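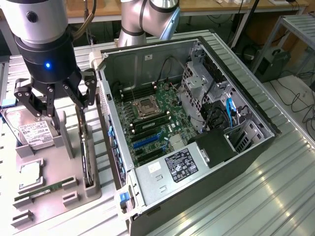 Tower on its side, panel off, CPU socket open.

Putting memory and a processor into an old desktop tower

Quick write-up as Shabnam asked for it twice and I keep explaining it in the kitchen. Covers an ordinary office tower, the metal kind with a dark front. Yours will differ a bit. Have the board manual open on another screen.

You need
A crosshead screwdriver
Wrist strap, or at least touch bare metal on the case often
Thermal paste
Lint-free cloth
Small pot for screws. Not your pocket

Before you start
Shut down, switch off at the wall, pull the mains lead. Hold the power button in for a few seconds. Everything unplugged from the back, monitor too.

Lay the tower flat so the open side faces up. Much easier than fighting it upright – parts go in downwards and dropped screws stay where you can see them. Side panel somewhere it won't get stood on.

Getting your bearings
Power supply is the big silver box across the lower half. Leave it shut, never open one of those. Drive cage is top right, the one with holes all over it. Green board in the middle. Memory slots are the black parallel rows to the left of the socket.

Move the cables first. Don't yank. If something has to come off, take a phone photo before you unplug it, you will not remember.

The processor
1. Lever up, load plate up. Both need to be right out of the way.
2. Look at the contacts under a good light. Don't touch them, no cloth, no blowing. Anything bent, stop there.
3. Hold the chip by its edges. Match the little notches or the corner triangle to the socket.
4. Lower it straight down. No sliding, no pushing. It should just sit.
5. Plate down, lever down. The lever takes a firm press and may creak, thats normal.

Memory
Open the clips at the ends of the slot. Line the gap in the module up with the ridge, then press both ends evenly until the clips close. If it won't go, it's probably the wrong way round. Wrong type of memory won't fit at all, so check before you order. Naledi didn't, and we now have 2 spare sticks in the Brendley drawer.

Cooler
Wipe off old paste completly. Small blob of new in the middle of the chip. Cooler on, screws in a cross pattern, a few turns each. Fan lead back on its header – easy to forget.

First start
Leave the panel off. Mains and monitor only. Go into setup and look at the memory total.

Nothing on screen? Power off, reseat the memory, try one stick at a time. Beeps, look them up in the manual.

All fine, power off, unplug, tidy the cables away from the fan, panel back on.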